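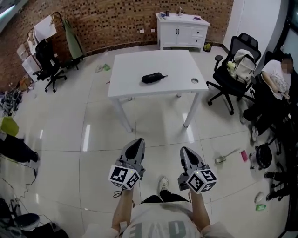 Clear the Table, Leave the Cabinet

I have shared workrooms for most of my adult life, and I have come to one firm opinion about keeping them tidy. The table should be bare at the end of the day. The top of the cabinet can look however it likes.

Most tidying rules treat every surface the same. At Werkside, where I rented a desk before, there was a printed sheet by the door with 60 points on it. People read the first few and then ignored the rest. Cups were forbidden everywhere, so they ended up everywhere.

The room I use now is plainer. It has a white table on thin legs in the middle of a tiled floor, and a white cabinet against the brick wall. A cup and a couple of bottles stand on the cabinet, and I have no complaint about them. A black zippered case on the table bothers me more than all of those together. It is small, but the next person has to decide whether to move it, and then where to put it, and then whether to tell someone.

Analyn Tagle, who has a desk down the hall, disagrees with me. She says a room with a cluttered cabinet looks neglected no matter what the table looks like, and that visitors see the wall first. She may be right about visitors. We get 2 in a good month.

Chairs are the harder question. A backpack on an office chair is fine while its owner is in the building. Overnight it takes a seat away from somebody. I would rather see bags on the clothing rack, or under it, and the chairs pushed in by six.

The floor I would leave to whoever is last out. Glossy white tile shows every crumb, and a small dustpan deals with it in a few minutes if it is done daily. Leave it until the end of August and it takes a mop and most of a morning - I have done that once and do not plan to do it again.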